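**Almont, May 10, 2024**

The Espinoza community hall in Almont will run its household packing and storage day again in June, after a first session this spring filled all 40 places. The hall will offer two sessions this time, one in the morning and one in the afternoon, with the same number of places in each.

The day is meant for people who are moving, clearing out a relative's home or trying to get a closet back under control. Those who sign up bring one small load from home, such as the contents of a kitchen drawer or a shelf of craft supplies, and sort it at a table with help from hall staff. They leave with the load packed and labeled.

Tables will be set up in the main room, which has had its gray floor refinished over the winter. Each place gets a padded mat to protect the tabletop and to keep small items from rolling off. Storage boxes are handed out at the door. Most are plain plastic with latches, in a size that fits on a standard closet shelf, and they go home with the person who packed them. Cardboard boxes will also be on hand for anything headed to donation. 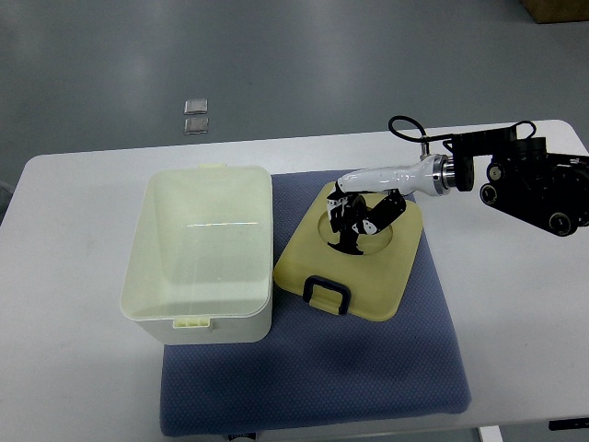 The spring session ran longer than planned. Several people brought more than would fit in one box, and the line for labels backed up twice. The hall has added a second label station for June and is asking everyone to keep to the one-load limit. Larger items, including lamps, framed pictures and small appliances, should stay at home. A printed sheet on wrapping them will be available to take away.

Glass and china are allowed if they come already wrapped. Batteries, paint, cleaning fluids and medicines are not. The county drop-off site in Billville takes the first three on its regular collection days, and medicines can be returned at most pharmacies.

The cost is $7 per person, which covers the box and labels. Extra boxes can be bought at the door for $2 each while they last. Staltura, the shelving store on the main road in Almont, is supplying the boxes at cost and will have a small display of shelf units in the lobby. The store will not be taking orders during the sessions.

Sign-up opens at the hall office, 1009 Espinoza Street, and can be done in person or by phone. People who were on the waiting list in the spring will be called first and have one week to confirm. Remaining places will go in the order that requests come in.

Parking behind the building is limited, and the side lot will be closed for drainage work through the end of June. Those with heavy loads may stop at the front entrance to unload before finding a space on the street. The entrance has a ramp, and carts can be borrowed at the front desk.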